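Prudville Community Quilt Swap – Your Questions

Do I need to be good at quilting?
Not at all! Half the fun is seeing what beginners come up with. Uzma Zaidi brought her very first block in January and went home with three new friends and a bag of blue scraps.

What can I bring?
Any clean cotton, finished or not. Please keep cut pieces to 2 inches or wider. 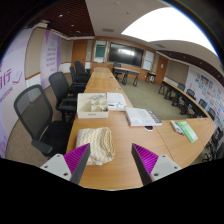
Batting is welcome too, and so are old patterns – we love those.

Is there a fee?
No. We have 44 members now and the Zornley Library lets us meet for free.

Where do I park?
Use the lot on Afridi Street. It fills up fast, so come early and chat!

Who do I ask about joining?
Adeel Farooqui keeps the list. Catch him at any swap.

Last updated October 4, 2005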